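Moya: handling of soft sports bags by remote demonstration
Progress report to Gakico, second reporting period
Mar 20, 2026
Prepared by Bijan Zarei, Niretti
Recording lead: Şükran Ağca

Where we are

The grant pays us to find out whether two arms, taught by people driving them remotely, can handle the racket bags that come back to the Marnik hire depot: pick the bag up by a sensible part, open it, put a racket in, close it, set it aside. The plan we submitted in August said that by this point we would have the recordings and a first trained policy. We have both. I would not yet describe either as good, and I would ask Gakico to read the numbers below with that in mind.

We have recorded 340 demonstrations. Of these, 29 have been thrown out on review, mostly for dropped joint data or because the operator gave up partway and let go of the bag. The rest are labelled and stored. That is on plan, and if the milestone is read literally, it has been met.

My reservation is about what the recordings contain. An operator with a leader arm in each hand can do almost anything given enough patience, and our operators are patient. They regrip. They pause for several seconds with the fingers either side of a zip while they work out whether they have the fabric or only the air beside it. A policy trained on that learns the pausing as faithfully as it learns the gripping, and in our trials it has done so. It hovers over the edge of the bag, closes slightly, opens, and hovers again. When the first policy was shown at the internal review this was praised as careful behaviour. I don't think it is careful. I think it is a copy of a person who couldn't see very well.

The edge of the bag is where the difficulty sits. The fingertips are narrow, the zip lies alongside a thin raised piping, and from the wrist camera a bag with "Full of Youth And P" across it fills half the view while the part that matters is a strip down one side. 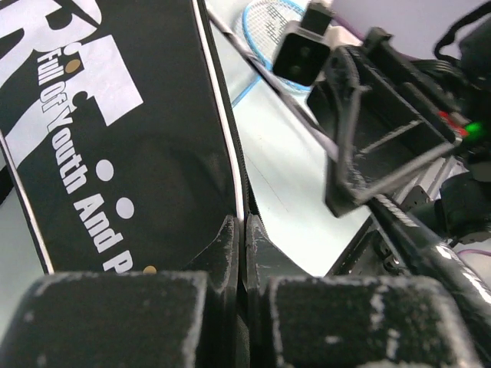 Work package 2: recording method

Demonstrations were recorded with the operator seated away from the arms and watching the wrist views, plus an overhead view on a separate monitor. We had intended to remove the overhead view after the first fortnight, because the policy does not receive it. Şükran argued for keeping it while operators were learning and I agreed, which I now think was a mistake on my part. An operator who can see the whole bag from above will make choices that cannot be explained from the wrist view. They reach round a fold before the fold appears in the wrist view. The trained policy has no access to whatever told them to do it, so from its side the movement comes from nowhere.

Since the start of this month all new recordings have been made from wrist views only. They are slower and there are more failed attempts in them. Operators dislike it. Şükran's session notes record one of them asking whether the exercise was a test of the robot or of him, and I have some sympathy. She has kept the failed attempts in a separate set instead of deleting them, and we would like to use these to train the part of the system that decides whether a grip has been made.

We also tried showing the task by hand, with the operator holding the wrist of the arm and walking it through the motion. For picking up a bag by its strap this worked well and took very little training. For anything involving the zip it was poor. A person leaning over the table gets in the way of the cameras, and pushing an arm about is a blunt way to teach a motion of a few millimetres. The hand-guided recordings of zip work will not be used. I mention this because the proposal gave hand guiding equal weight with remote control, and Gakico may reasonably ask where that half of the comparison went. A short write-up is owed and will come with the next report.

What the policy can do

Our trials are run on bags laid out by someone who is not told which policy is being tested. The protocol is fixed in advance, including how long we wait before calling a failure.

Lifting a bag by the strap is reliable enough to demonstrate to visitors. It is less reliable when the strap is lying across the body of the bag, and worst when it has slipped underneath, where the policy tends to go for the piping instead. The piping is light, narrow and curved, and to the network I suspect it looks a good deal like a strap.

Opening the zip works when the puller is on top and facing the arm that is to grip it. Otherwise it mostly does not work. In the last set of trials, 6 bags were opened fully without a person stepping in. I am giving that number without a percentage on purpose. Earlier slides from our side quoted a success rate, and the rate was taken from trials where the puller had been set out for the robot's convenience. I have asked for those slides to be withdrawn, and if a copy has reached Gakico, please disregard it.

Putting the racket in has not been attempted by the policy, only by operators. They manage it. The difficulty is that the mouth of the bag closes again when the holding arm relaxes, so one arm has to keep the fabric pulled while the other brings the racket across, and our recordings show operators solving this in quite different ways. Some pin the lower edge against the work surface. Others hook a fingertip inside. Training on a mixture of the two gives an arm that begins one and changes its mind. We have now picked a single method (pinning) and written it down, and operators have been asked to stick to it even when the other would be quicker.

Colour and print

The proposal claimed that printed fabric would help, the argument being that lettering gives the cameras something to track as the bag moves. I was doubtful about this at the time and remain so. Lettering does make it easy to see that a bag has shifted. It does not tell you where the zip is, because the lettering is in the same place whether the bag is full, empty, folded or lying over its own strap.

It may even do harm. When we trained on one colour of bag and tested on another, the approach to the bag was fine and the last part of the motion was worse. Şükran's view is that the contrast at the zip is what changes. On a black bag the zip is black against black and the piping is the only clear line. On a turquoise one, the dark zip band stands out strongly, and so does a black strap when it lies on the pale surface next to it. A policy raised on one has learned to look for something that is not there on the other. I find this plausible and would like it tested before it is repeated in a publication.

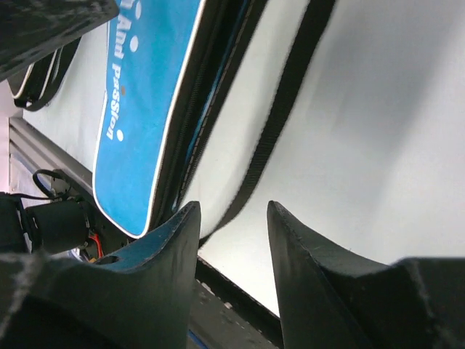 The test is cheap. We need matched recordings on both colours, same operator, same layout, same pinning method, and then training on each set separately and on the two together. If the combined policy does no better on the zip than the separate ones, contrast is probably not the trouble and we should be looking at fingertip shape or at where the wrist camera points. The work can be done with the equipment we have.

Fingertips

The printed fingertips are scuffed and have rounded off along the edges with use. Whether this matters is argued over in the group. The wear certainly changes how they look to the wrist camera, and it may change how they hold thin fabric. Early and late recordings were therefore made with what amounts to different hands. We failed to log the changeovers during the first part of the project and cannot now reconstruct them. They have been logged since, with a note of which print was fitted to which arm.

Softer tips were tried briefly and taken off again. They held the cloth well and lost the zip puller.

Spending and staff

Spending is within the agreed budget. Operator time has cost more than planned and travel less, and we ask permission to move the unused travel money across. No equipment purchases are requested this period. One operator has moved to other work at Niretti and a replacement is being trained; recordings made during training are flagged and kept out of the main set.

Requests and changes to plan

We ask Gakico to agree that the next milestone be changed from a number of demonstrations to a trial result on bags laid out at random. As long as the milestone is a count, we will be tempted to meet it, and another few hundred recordings of the present kind would cost a great deal and teach us little.

We ask also that the depot trial at Marnik be postponed until the policy can open a bag with the puller in any position. Marnik have been told this is likely. Their staff have been helpful in lending bags and in explaining how they come back over the counter, often with the strap wound round them, a condition we have not recorded at all and should have.

Before the next report we will finish the colour comparison, record bags with wound straps, and send the hand-guiding write-up. Trial logs and the list of the discarded recordings, with the reason for each, can be had from Şükran on request.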